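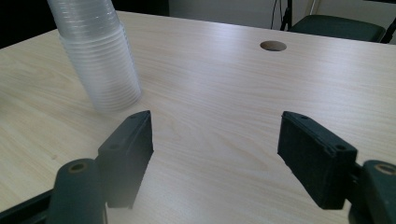
A stack of clear plastic cups on a table.

Palar's cup deposit plan is short on answers

By staff reporter
19th January

The town of Palar wants to charge you for your cup. Under a plan put out by the town this week, every cold drink sold to go in a plastic cup would carry a deposit, paid at the counter and handed back when the cup is returned. The charge would start in February, first in the blocks near the train station and later in the rest of town.

The town says this will cut litter. It may. The 13-page plan does not say how much litter there is now, so it will be hard for anyone to check.

What the plan does have is one very large promise. It says 282 food and drink sellers will take part, and that they will do so "with little added work." A list of those sellers is not attached. We asked for one and were told it was still being put together. Three owners near the station, all of whom would be covered in the first stage, told us they had heard of the plan only when a flyer came through the door.

One of them runs a juice counter with a single sink and a back room the size of a closet. She wanted to know where the returned cups are meant to go. The plan says they should be "stored in a clean, dry place until pickup." It does not say how often pickup would be. The firm hired to do it, Moges, said the schedule was a matter for the town. The town said it was a matter for Moges.

Then there is the money. Buyers who never bring a cup back lose their deposit, and the plan says that cash will go into a fund for "street improvements." Anyone who has lived here long enough will remember the parking fund, which was also for street improvements and which paid for a new front desk at town hall. The more cups people throw away, the more the new fund takes in. That is an odd setup for a program whose stated goal is fewer cups in the trash.

Supporters point to Villov, where a like charge has been in place for a year. The town's own summary says Villov got back 734 cups on its best day. It leaves out what happened on the other days, and how many cups were sold on that one. Villov also has return machines at both of its bus stops. Palar has no plans to buy any.

People who do not live in Palar seem to have been forgotten. Plenty of the station crowd is changing trains for Zaltow and will be gone before the ice melts. They would pay the deposit here and have nowhere to claim it there. Asked about this, the town said riders could "hold on to the cup until their next visit."

Some of the idea is hard to argue with. The gutters by the station are a mess after any warm weekend, and asking people nicely has not worked. Bars that use washable glasses at their tables would be left alone, as would anyone who fills a cup brought from home. Schools and hospitals are also exempt.

Still, a charge that starts in a matter of weeks should come with a list of who is collecting it, a pickup schedule and a plain account of where the leftover cash goes. The town says all of those will be posted on its website before the start date. As of this morning the page had a drawing of a smiling cup and a box to sign up for email updates.

Written comments can be dropped off at town hall until the end of the month.

Last updated 4:10 p.m.
3 comments
13 shares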